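Tondville Basket Notes: README

Last updated: Sunday, April 16, 2023

Hi, and thanks for downloading this! It's a table of small household things going from one wicker basket to another on a desk, with notes on what each thing was and how it sat once it got there. I started it because I wanted a decent list of what people keep in the basket by the door (keys, tape, half a pack of batteries, a piece of fruit someone meant to eat) and how those things behave when they share a space. It grew a bit from there.

If you've used the October version, please read the section on changes before you merge anything. I renamed two columns and I'm sorry.

What's in the folder

items.csv is the list of things, 107 of them, one per row. Each has a plain name, a rough shape word (round, flat, ring, box, floppy), and a note if there's something odd about it.

moves.csv is the main table, 897 rows. Each row is one thing going from one basket to the other. I planned on 900, but three rows had no item name and I couldn't work out from my notes what they'd been, so out they went. The row ids still run to 900, with gaps. Please don't renumber them, my other spreadsheets point at those ids.

notes.txt is my running notes, only lightly cleaned up. There's some grumbling in there about string.

The setup

Everything happens on a white standing desk in the Nazarenko Street room in Tondville. Both baskets are wicker and they live on the desktop together, one nearer the front leg and one further along. In the table I call them "near" and "far", which seemed obvious at the time, but a couple of you wrote to ask near to what. Near means the front leg, the one with the little control panel on it. There's a bit of red tied around the foot of that leg as well, so it's an easy one to pick out.
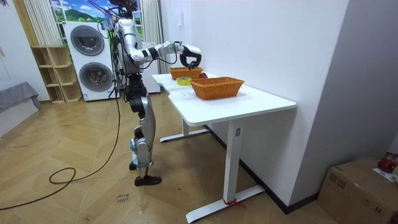 The desk and the wicker baskets, Nazarenko Street. 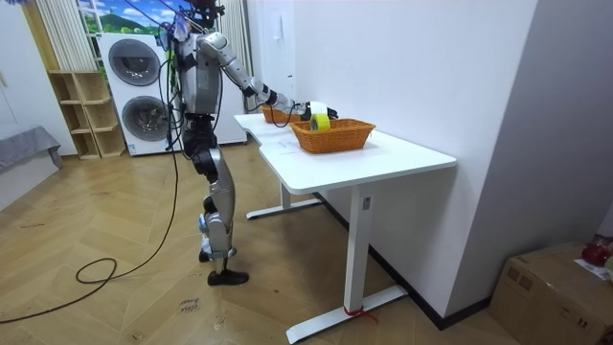
I bought the baskets through Flisa, the homewares place in Tondville, and I went for wicker mainly on looks. If I were starting again I'd think harder about it. A woven side catches things. Keyrings hook on it, anything knitted hooks on it worse, and a cable tie can poke its tail through the weave and stay put while the rest of the basket gets emptied. I added a yes/no column called caught for exactly this, and it gets used far more than I expected.

Columns in moves.csv

id: a number, with the gaps mentioned above.

item: matches the name in items.csv. All lower case, Canadian spelling (so it's "grey sock", and if your join drops rows, check that first).

from and to: near or far.

rest: how the thing ended up. Flat, upright, leaning, on top of something, or outside. Outside means it landed on the desktop or the floor, and I kept those rows because they're half the fun.

company: whatever else was already in the basket, separated by semicolons. Blank means the basket was empty. It does not mean I forgot, except in the first 30 rows, where it might mean I forgot.

caught: yes or no.

comment: free text. Sometimes long!

A few things I noticed

Rolls of tape are lovely to work with if they're standing on edge and a nuisance lying flat. Upright, they're easy to get at and easy to spot when the basket's full. Flat, they turn into a tray for every other small thing, and you lift the tape and three paper clips come with it. I've marked those in the comments with "tray".

Apples roll, obviously, but the slanted sides bring them back to the middle most of the time. Oranges do the same. Lemons don't, and I have no explanation for lemons.

Anything floppy should go in last. If a tea towel is in the basket first, everything that lands on it ends up leaning, so the rest column gets pretty dull for those rows.

Things I left out

No glass and nothing sharp. No food other than whole fruit. I also skipped anything bigger than the basket opening, so there's no umbrella, even though an umbrella is the first thing anyone puts in a basket by the door. I left out weights as well. The kitchen scale I had was a Markard one from a garage sale and it gave me a different answer every time I moved it, so I'd sooner have no column than a bad one.

Changes from the October version

start is now from, and end is now to. The shape word "loop" was folded into "ring". Duplicate entries for the wool mitts were merged, and the colour of the small notebook was fixed (it was never blue). I also took out a column called neatness, which was just my mood on the day.

Using it

Go ahead and use it for whatever you like, including teaching. A mention of Tondville Basket Notes is plenty. If you add items of your own, please keep them in a separate file so I can tell yours from mine when you send them over, and use the same shape words if you can stand to.

Known problem: "elastic" and "elastic band" are both in items.csv. They might be the same elastic. I'm still looking through notes.txt for that one.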